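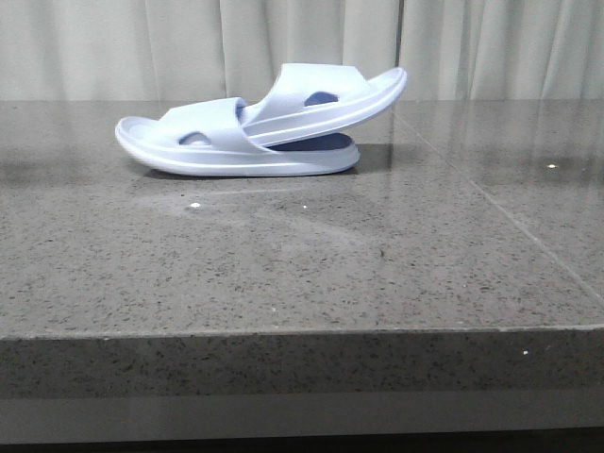 Figura 1. Par de sandalias sobre la encimera, una apoyada en la otra.

4. Presupuesto y plan de compras

El proyecto Tutus parte de una tarea modesta, manipular calzado ligero, y de un presupuesto todavía más modesto. La primera oferta, de Grikum, incluía una mesa de ensayo que costaba más que las pinzas. La descartamos tras un debate de cuatro segundos y pedimos precio a Skuseo.
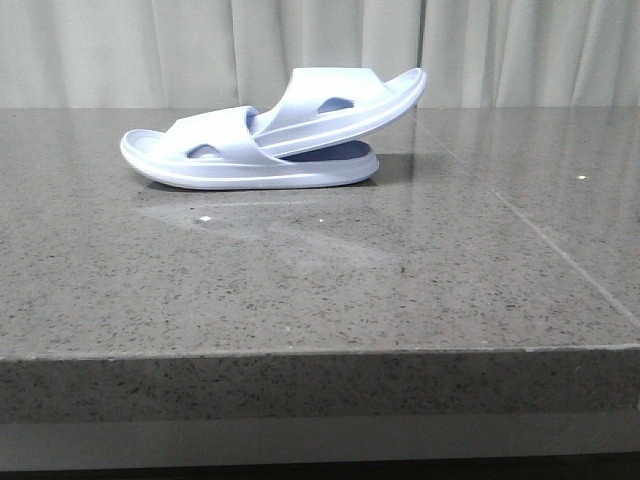

Figura 2. Las sandalias cruzadas, con la puntera de la superior en el aire.

El calzado salió por 20 euros y es, de momento, la única partida sin desviación. Para los dedos de la pinza reservamos 65 euros en recambios. El soporte de la cámara se lleva otros 100, tornillos aparte, detalle que descubrimos al leer la factura. 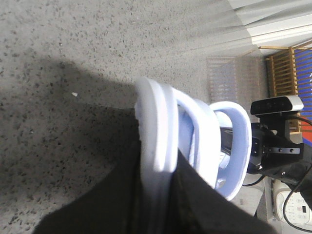

Figura 3. Vista desde la muñeca: dedos negros cerrados sobre una pieza de plástico blanco; a la derecha, cámara de profundidad en su soporte.

Queda por decidir si compramos una segunda cámara de profundidad o seguimos con el alquiler de Quan, cuya tarifa sube en noviembre. El grupo prefiere comprar. La hoja de cálculo prefiere que no toquemos nada. Proponemos aplazar la compra y gastar antes en cables, partida que en la versión inicial figuraba a cero.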